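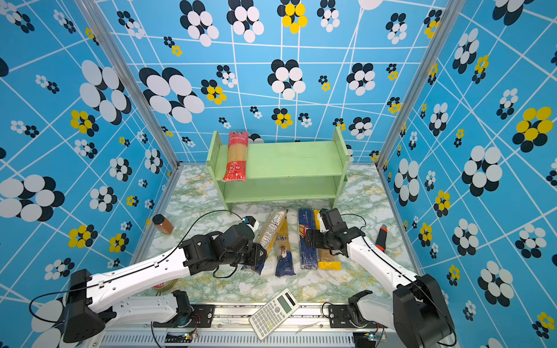 Shelf stocking task, both arms over the spaghetti. One pack on the top board, four on the floor.

Search this forum Search Advanced search

Leader arms or hand guiding for the shelf task?

dukico_bench
I'm collecting demos for a two-arm task and would like opinions before I do the rest. The task is to take spaghetti packages off the floor and stand them on the top board of the green shelf. I drive both arms with a pair of leader arms. I have 36 demos saved and was planning on 133.

My problem is the grasp. When I come down from above on a pack lying flat, I can't tell through the leaders how hard I'm squeezing. The soft wrappers take it fine. The box is stiffer and I either miss the edge or press down on it. Would it be better to switch the arms to free mode and move them by hand?

postbridge_tom
Stay with the leaders. If you hand guide, your hands and sleeves are in every camera view, and they won't be there when the policy runs. I threw out 50 demos for that.

Ifeoma Osagie
I disagree with Tom for this part of the task. Hand guiding gives you the feel of the contact, and the contact is what he's asking about. Record the joint positions while you guide, then replay them with your hands out of the way and record the cameras on the replay. You need to put the packs back where they started, so tape marks on the floor help.

postbridge_tom
Replay works for a rigid block. A bag of pasta shifts inside the wrapper and the second grasp isn't the same as the first. Also he has two arms. Who is guiding the second one?

Ifeoma Osagie
One person per arm. We do it that way at Prastell. It's slower, I won't argue that.

mckinnon_lab2
What's the rest of the stuff on the floor for? The calculator, the spice jar, the screwdriver or whatever that is. If they never move you're teaching it that they never move.

dukico_bench
Clutter. I've been moving it between demos but probably not enough. The calculator has been up at the front for a lot of them.

mckinnon_lab2
Move it every time then. Same for the pasta. Four packs side by side all pointing at the back wall is one layout. Turn some of them sideways. And do some starts with the top board empty and some with two or three packs already up there.

Ifeoma Abubakar
Is the order fixed? With the blue box and the yellow pack next to each other under the right gripper, either one is a fair first pick. If you take the box first half the time and the yellow one the other half, the policy can hesitate between them. Pick a rule and write it down. I go outside in, left arm takes the left packs.

dukico_bench
No rule so far. I took whichever was easier. That may explain the dithering I saw on the test run in June.

postbridge_tom
It could. I'd redo the 36.

Ifeoma Abubakar
I wouldn't redo them. Label the order in each one and train with and without, then compare. It costs an evening.

gripfinger
On the original question, slow down the last part of the descent. I set my leader scaling to half speed near the floor and my missed grasps mostly went away. My longest demo is 3,492 steps because of it, and I trim the pauses afterward. Don't trim the part where the fingers close.

dukico_bench
Half scaling is easy to try, so I'll start there and stay on the leaders for now. I'll fix the order outside in and change the layout every demo. Ifeoma O., if the box is still bad after that I'll find a second person and try your replay method on the box only.

Ifeoma Osagie
Fine. Do the box by itself first, with the other packs off the floor.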